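4.2 Household supply during the closure period

The second strand of the analysis concerns how households in Mernville and Dunleavy obtained food and medicines while the movement order was in force. Both districts were placed under the same rules: shops other than grocers and chemists were closed, buses between districts were withdrawn, and residents could leave home on foot only within their own ward. The order differed from earlier ones in that it gave no end date at the outset, and was renewed at short intervals by the district health office.

Diary returns were received from 294 households, of which 248 completed every weekly sheet and are used below. Incomplete returns came mainly from Durken, a ward of Dunleavy where postal collection stopped for part of July. Results for that ward should be read with caution, as the remaining households there were older and more likely to live near the main road. The sheets asked for the date of each shopping trip, the person who made it, the goods sought and the goods obtained. They also asked whether anything had been stored in advance, and where.

Storage space was a stronger predictor of trip frequency than income. Households that kept dry goods in a cupboard or set of drawers used for nothing else made fewer trips per week than those that kept them wherever space allowed, and the difference held after household size was taken into account. The same pattern appeared in both districts, although it was weaker in Dunleavy, where grocers limited the quantity of flour, rice and tinned goods sold to each customer.
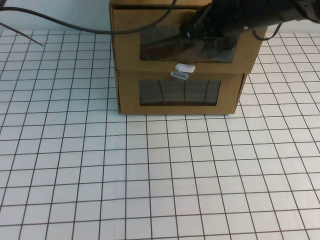
Figure 5. Two-section cardboard box with clear plastic windows, on a gridded white surface.

Medicines followed a different course. Repeat prescriptions had been extended before the order took effect, and most households with a regular prescription made no trip to a chemist in the first fortnight. Trips then rose sharply when the first extended supplies ran out. Pringle and Galbraith reported a similar delay in their earlier study of Donditz, and attributed it to the way in which the extensions had been issued on a single day. Our returns are consistent with that reading but cannot confirm it, as the sheets did not record the date of issue.

Help from neighbours was recorded in both districts. It was most often given by households in the same stairwell or terrace, and seldom crossed a ward boundary even where the boundary ran down the middle of a street. Nine households relied on such help for all of their shopping. All nine had at least one member who had been told to remain indoors on medical grounds, and five of them had no telephone contact with the district health office at any point in the period.

The diaries do not capture goods delivered by relatives under the exemption for carers, unless the respondent chose to enter them as a trip. Some did so and others did not. The trip counts for larger families may therefore be slightly too high relative to the rest of the sample. 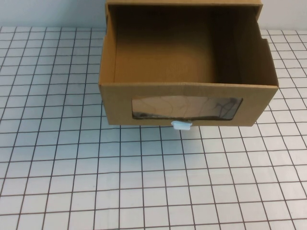 4.3 Travel between districts

Permits for travel between Mernville and Dunleavy were issued on written application to the district health office. Most of those held by diary households were for work in hospitals, food supply or public utilities. Permit holders made more shopping trips than other respondents, and a larger share of these took place on the way home from work, outside the ward of residence. The rules did not forbid this, but the guidance sent to households did not mention it either, and several respondents left the location column blank.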